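Leave the marble bare

Ritu Kushwaha

When we took over the café in Stustport, everyone told us to cover the counter. Put out a cake stand, they said, and a tip jar, and a rack of leaflets for Varnden market. We did all of it. By November there was barely room to set down a tray.

I now think a counter should be left alone. Stone with this much pattern does its own decorating, and clutter only gives crumbs somewhere to hide. We cleared ours one evening at 7 and wiping down has been a 2 minute job ever since. The brown marble has white veins running through it, and with the pink wall and big teal leaves behind, I can't see what a cake stand would add. 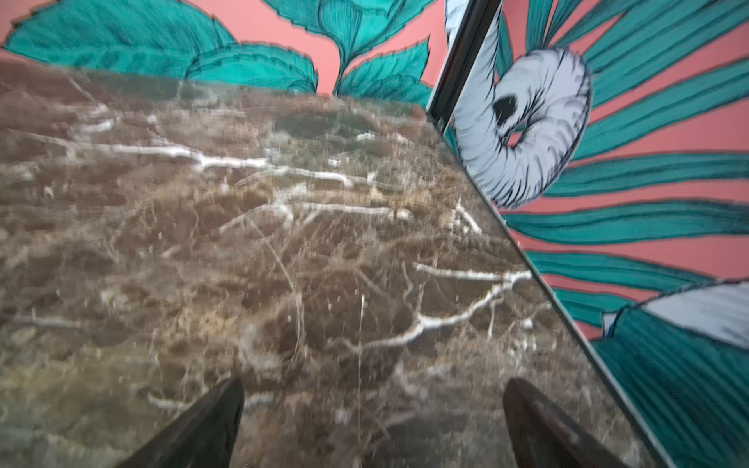

What about the leaflets?

They went on a hook by the door. People still take them.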